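Tags: Datasets > Household > Text

Last updated: 18 January 2018

# Cosimar Table Linen Care Notes

A plain text collection of washing and care instructions for tablecloths and other table coverings, copied from sewn-in labels and packaging inserts. The name comes from the folder it started in. Read the problems section before you use any of this.

## What is in it

There are 1522 entries. Each one has the care wording as printed, the stated fabric, the stated maximum wash temperature if there was one, and a notes field. The notes field is a mess. Some of it is my shorthand and I no longer know what all of it means.

700 entries came over from the old Plolitia list, which was shared without any record of who typed it. I checked 200 of those against labels I could get hold of and fixed what was wrong. The rest are as I found them.

## Why I don't fully trust it

Labels say what the maker is willing to be blamed for. "Wipe clean only" turns up on cloths that would probably survive a machine, and "easy care" turns up on nearly everything. I have yet to see a definition of "easy care" that would let you predict anything.

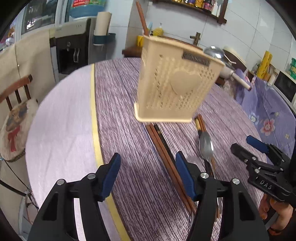 The fabric field has the same trouble. "Cotton rich" may mean half cotton or a good deal less, and coated cloths often name the backing and skip the coating. I left the wording alone. Earlier versions tried to sort it into 4 clean groups, and the groups were mostly guesswork.

Stain advice is excluded. Most of it contradicts itself, and none of the inserts said how it had been tested.

## Format

One tab-separated file, UTF-8. Empty fields are empty, except in the Plolitia rows, where they may say "none", "n/a" or "-". Temperatures are in whatever unit the label used. Check before you average anything.

## Changes

- November: removed duplicates. Near duplicates are still there.
- Current: Thampi rows restored after I deleted them by mistake.

## Use

Free to copy. Please don't cite it as evidence that a cloth is safe to wash.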